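Notebook, fruit and vegetable bench
Tuesday, afternoon

Continued from the morning page. The question is still the one from the Nesville visit: can the arm put away the shopping in a normal kitchen, without a person who stands next to it and corrects. My answer for today is "partly", and I want to write down why before I forget the details.

I made 16 attempts with the pear alone. When it stands upright the approach from the top is difficult, the narrow end gives very little to hold. In two attempts the fingers closed over the top and the pear fell to the side. After it has fallen, the pick is easier, but at home I would not like that my pears are treated so.

The grapes I have postponed. The net catches on the fingertips and I must ask Brolthorpe if they have the smoother pads in stock.

Colleagues from Peñalver wrote that their arm empties a dishwasher in 2 hours. I do this in less time than I need for the coffee, so I am not worried for my job at home. But they say also that it works at night, and this I find a good argument. Slow is not a problem if I am sleeping.

Please, whoever uses the bench after me: keep the speed limit of the wrist as it is in the Plakametti profile. I changed it back two times already.

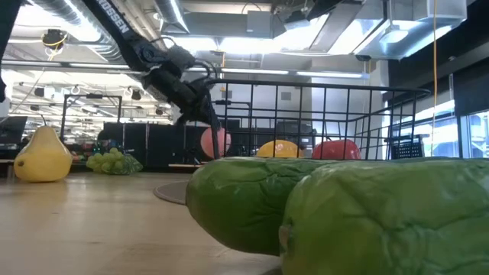
Basket work / picking between neighbours

With the pink fruit on one side and the yellow one on the other, the fingers must go down in the gap, and the gap is narrow. A child would push the fruits apart first and not think about it. We have no such motion in the program. I will try to add a small sideways push before the closing, first only for the basket.

The cucumbers come after. For their length I think we should grip across the middle, but I have not tested.

To do: ask about pads, write the push motion, repeat the pear lying down.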